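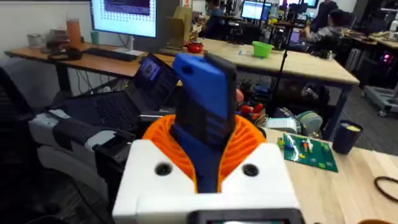
Perden Street Laneway Residents' Group
Minutes, October meeting

Present: Stamatia Vrettos (chair), Remigiusz Wilczyńska, Tahsin Siriwardena, Malsha Gazi (minutes)
Apologies: Dilani Dewan
Opened 7.05 pm

1. Previous minutes
Accepted. Remigiusz asked that "council has committed to resurfacing" be changed to "council has said it will look at resurfacing". Agreed.

2. Green waste trial
Stamatia read out the letter from Howlader, the contractor. It claims the trial cut general rubbish across the neighbourhood by 16 per cent. Tahsin asked over what period and compared with what. The letter doesn't say. Malsha noted the trial ran through winter, when hardly anyone mows, and the comparison may well be with summer. Meeting was not persuaded and declined to put the group's name to the press release.
Action: Tahsin to ask Howlader for the monthly tonnages, in writing.

3. Laneway lighting
Two quotes in. Zerkero wants nearly $2000 for solar fittings, installed. Narix wants $862 for the same number, but the quote leaves out brackets and labour. Remigiusz doubts either will last, going by the solar lights at the Perden Street end, which were dim by Easter. Zerkero's brochure says "up to 5 years". Stamatia pointed out that one night is also up to 5 years.
Moved Malsha, seconded Tahsin: no money spent until both firms quote on the same work and put the warranty on paper. Carried. Remigiusz abstained as he would sooner have wired lights or none.

4. Parking survey
Council's summary says residents "broadly support" permits. Dilani sent a note saying she never got a survey, and neither did the flats next door to her. Stamatia to request the response numbers before anyone writes a submission.

5. Other business
Mulch pile behind the tennis courts is still there. Council says it was removed in August. Malsha to ring again and get a reference number this time.
Street party held over.

Closed 8.20 pm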